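Notes for the short talk, February 2023
Fereshteh Kermani
5 min read

Start with thanks, then go straight in. Skip the company history. People can ask about Resurside afterwards.

Opening point. We collect examples of people doing small jobs with their hands, and we train a policy on those examples. The policy is the part everybody wants to talk about. Tonight is about the collecting, which takes up most of our week and most of our budget.

Say what the set is. When I joined we had 134 demonstrations, all of them one task, all of them by Tihomir Hodžić. The model learned to move like Tihomir. He's left-handed and a bit impatient, and you could see both in the rollouts. We now have 796 that passed review, across several tabletop tasks, and the number of people behind them matters more to me than the total.

Method. We use handheld grippers. The operator holds one in each hand and does the job directly, at the table, with the same kind of jaw the robot has. We tried teleoperation first, on the Grurkier rig. It worked, but it was slow, and new people needed a couple of days before their data was any good. With the handhelds a new person is usable by lunch.

The rule we give operators is that the jaws do the touching. No thumb on the object, no nudging with a knuckle. If a finger helps out, the recording shows an object moving for no reason the robot could copy, and we throw it away. Tihomir wrote that rule on a card and stuck it up by the door. It's the first thing I'd tell any group starting out.

Tasks. Go through these quickly. Stacking, sorting, opening containers, wiping, sweeping. Spend the time on sweeping – it taught us the most.

Sweeping sounds easy. You hold the scoop with one gripper and work the brush with the other, and the debris goes in. What makes it useful to us is that the two hands have different jobs and depend on each other. The scoop has to stay put while the brush pushes against it. If the steadying hand drifts, the brush chases it, and the bits end up underneath.
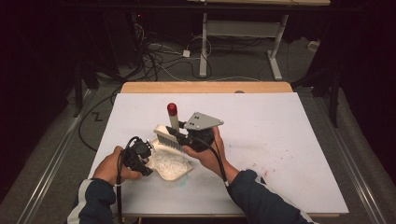

The early sweeping data had a gap in it. Every episode started with the debris in a tidy heap in the middle of the work surface and stopped once most of it was in the scoop. So the policy did the first big stroke very well and then had no idea about the leftovers. It would hover, make another big stroke over nothing, and hover again. We'd never shown it the fiddly part.

Fix was dull. We changed the starting conditions. Spread the material thin, put it near a corner, put it behind an obstacle, start with the scoop already part full. We also told operators to carry on after the big stroke and go after the small bits, even when it looked like a waste of time. Those longer episodes are a pain to review, but they're the ones that moved the results.

Pause here. Ask if anyone has collected their own data. If hands go up, ask what they threw out.

Review. Every episode gets watched by someone who didn't record it. They mark it keep, trim or drop. Trim is for the fumbling at the start and end. Drop is for fingers on the object, lost tracking, or a jaw that never closed properly. We don't drop an episode because the operator made a mistake and recovered. Early on we did, and it was the wrong call. A dropped brush picked up again is worth having. In September we went back through the rejects and rescued 2 full sessions that way.

Labels. Keep it short. One plain sentence per episode, written by the operator straight after. Papadopoulos, our labelling tool, will take more than that, but longer descriptions came back inconsistent and we stopped asking for them. Spell-check is off by default, so expect both "colour" and "color" in the text.

Fatigue. People get worse late in a session and don't notice. Grip gets sloppy, strokes get shorter, and everything looks the same. We cap a session and swap tasks halfway through. Tihomir will tell you the cables bother him more than the weight does. He's probably right, and the next version of the grippers should help with strain relief.

What's next. The target for sweeping alone is 400 kept episodes, with more variety in who is doing them and what they're sweeping up. After that we hand the set to the Memelell group for training on their arms, which will be the first test on hardware we didn't set up ourselves. I expect it to go badly the first week. Different mounts, different heights.

If time is short, cut labels and go to questions.

Likely questions:

How much does it cost? Mostly wages. Grippers are the small part.

Can we have the data? Not yet. Some of it, once the consent forms are sorted for the people who have since left.

Why not simulation? We do use it for stacking. Loose bits under a brush are hard to simulate well, and by the time you've tuned it you could have recorded the real thing.

Leave the slide with the contact address up at the end.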